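Tema 5 – Pinzas para materiales blandos (apuntes de clase, mayo)
Prof. Gudrun Ruppert / prácticas: Kai Rathjen

5.1 Repaso rápido
Pieza rígida: el contacto casi no cambia al cerrar. Tela: se arruga, resbala, se dobla sobre sí misma. El modelo de fricción del tema 4 sirve solo como primera aproximacion.

5.2 Comparativa de dedos
Mismo brazo, mismo controlador, se cambia solo la pinza.
Tondent – dos dedos paralelos con almohadillas finas. Entra bien en un pliegue.
Jolteo – ventosa. Con tejido poroso pierde vacío, descartada para esta práctica.
Grube – dedos anchos de silicona. Agarra mucho, pero coge dos capas.
Cada una: 10 intentos por tela, 3 telas. Apuntar capa simple / capa doble / fallo.

Ojo con la cámara de muñeca: con la tela cogida, buena parte de la vista es tela. Para estimar la pose usar el borde del tejido y el contraste con la mesa, no el centro. Cuidado con brillos y sombras junto al borde, el segmentador se los traga.

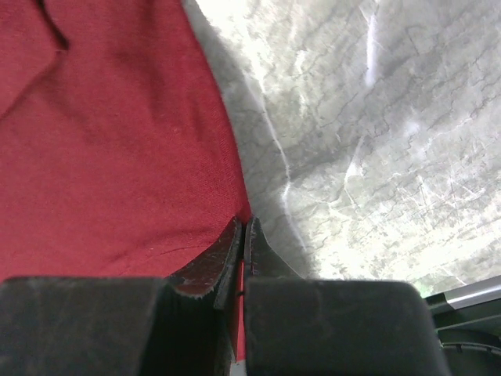 5.3 Qué hay que entregar
Tabla con los resultados y un párrafo por pinza. Máximo 400 palabras en total. Indicar desgaste de las almohadillas antes de empezar, que luego las comparaciones no cuadran.
Quien quiera ampliar: capítulo de Hermans, pág. 69 y siguentes (copia en Stallby, carpeta de la asignatura).
Dudas de controlador – a Kai, no a mí.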